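Zur Neuordnung der Leihfristen in der Stadtbibliothek Lesville

10. Juni 2022

Mit Beginn des laufenden Monats gilt in Lesville eine geänderte Benutzungsordnung. Die reguläre Leihfrist beträgt nunmehr 27 Tage, eine Verlängerung ist einmalig möglich. Für Zeitschriften bleibt es bei zehn Tagen.

Als langjähriger Benutzer begrüße ich die Regelung im Grundsatz. Bedauerlich erscheint mir allein der Wegfall der Fernleihe aus Hekside - dort stehen 158 Bände zur Regionalgeschichte, die andernorts kaum zu beschaffen sind. Eine entsprechende Anfrage habe ich an Herrn Marcelino Garrido gerichtet. 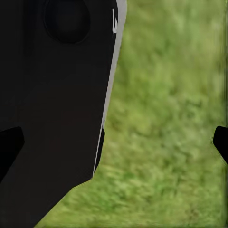 Computergrafik, Ausschnitt

Eine Antwort steht noch aus.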